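Keeping the Stula in shape

Print this article | E-mail to a friend
14 comments | 62 shares

Published 24/03/2018

The Stula gripper has 19 moving or wearing parts, and the shop at Stallolus keeps a drawer for each of them. Most of the drawers are rarely opened. The one with the finger pads is opened every week.

Stallolus is a small automation company in Laslow that rents out gripping equipment and the people who know how to keep it running. The Stula is its hand-held model, a two-finger gripper that a person carries and works by squeezing. It has the same fingers, linkage and pads as the version that bolts to a robot arm. Whatever the operator does with it, the arm should later be able to do with its own set, and that only holds if both tools are in the same condition.

So the hand-held units get the same service as the ones on the arms, on the same schedule. They go out to ordinary rooms and they come back with crumbs in them.

A service starts with the pads. They are the soft part of the fingertip and they take all the wear. On slick plastic film a new pad holds with very little squeeze. A worn pad needs more, the operator gives it more without thinking, and soon every bag of crackers is being picked up by force. The shop changes pads in pairs at 4,000 closings. The count comes from the tool's own log. If one pad tears early, both are replaced anyway, as a new pad facing an old one pulls the item to one side when it lifts.

Old pads come off with a plastic wedge. The face of the finger is wiped with alcohol and left alone until it is dry. A new pad is pressed on from the bottom edge up, then the fingers are closed on a flat block and left overnight. The shop used to skip the overnight step when things were busy. In October it lost a full day's work to a pad that had crept sideways, and the step has been kept since.

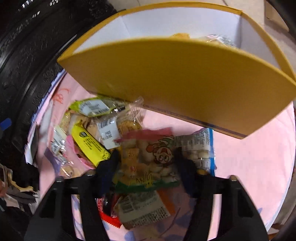 Snacks are hard on a gripper in ways that machined blocks are not. A puffed bag gives under the fingers and then pushes back. A flat bar in a stiff wrapper has to be taken across its narrow side. Seams and zigzag edges catch on a pad that has started to lift at the corner. Salt and oil get out of any bag that has a pinhole in it, and a film of oil too thin to see will cut the grip by a good deal. The crew carries wipes and cleans the pads between runs.

After the pads come the linkage pins. The fingers are moved by flat bars that turn on metal pins, and a little play at each pin adds up by the time it reaches the fingertip. The test is simple. The body is clamped in a vise, a dial gauge is set against the tip, and the finger is pushed each way by hand. If the tip moves more than 2 millimeters, the tool is taken apart and the bushings are changed. Grease is put on with a toothpick. Too much is worse than too little, and the older technicians will say so to anyone holding a grease gun.

Screws are checked last. They are set with a small torque driver and marked with a line of paint pen, so that a loose one can be spotted in the field without tools. A missing paint line means the screw was turned by somebody who did not write it down.

The camera mount gets its own page in the service sheet. It has to sit in the same place on every unit, because the view over the fingers is what ties one session to the next. A knock on a door frame can turn it enough to matter. The crew checks it with a printed card before the first run of the day and again after any drop. Reporting a drop takes one line in the log. Nobody gets in trouble for dropping a tool, and the shop is firm about that, having once had a unit go out bent for a week.

Setting up on site takes 11 minutes when nothing is wrong. The cases are opened on the floor, away from the work. Each tool is opened and closed fully ten times, and the travel is read off on a laptop. If two tools are going to be used together, they are checked against each other as well, closing on the same gauge block one after the other. A mismatch sends one of them back into the case.

Then the work surface is looked at. Kulkarni, the software house in charge of the recordings, asks for real tables with real cloths on them, and does not want them tidied. The crew mainly wants a box that does not slide. A light carton on fabric will walk away from the fingers if they brush its wall, and an operator who is chasing the box is no longer picking anything up properly.
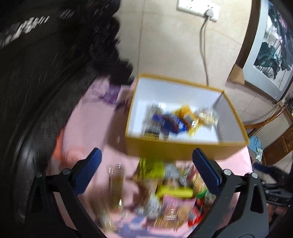
Speed is the other thing that gets checked, and it is harder to fix than a pad. New operators tend to swing the tool between picks, and a fast swing leaves the picture smeared. It also loads the linkage sideways, which it was never built for. The shop can usually tell from the pins whose hands a tool has been in. The advice given out at Stallolus is to slow down before the fingers reach the item, close, wait for a breath and then lift. Most people settle into it within an hour.

At the end of a session the tools are wiped down, closed on a strip of felt and packed with the fingers pointing up. They used to be packed fingers down. The foam took a set and so did the pads, and every case had to be recut.

Back in Laslow they go on the rack by the door with a tag that is either green or orange. Green can go straight out again. Orange means there is a note, and the note has to be read before the tag comes off. Typical ones are short: "left side sticky," "pad corner up," "clicks when cold." The last of those has been on the same unit through two rebuilds. The bars have been changed, the pins have been changed, and it still clicks in the back of the van on a winter morning. It passes every test on the bench, so it keeps going out.

A longer pad is being tried this spring, with finer ridges along the edge and a harder backing. Three pairs are in use. They hold film well and they are slower to pick up dirt, but they are a nuisance to get off. One of the plastic wedges has already snapped, and the shop is waiting on a box of thicker ones.

Print this article | E-mail to a friend
14 comments | 62 shares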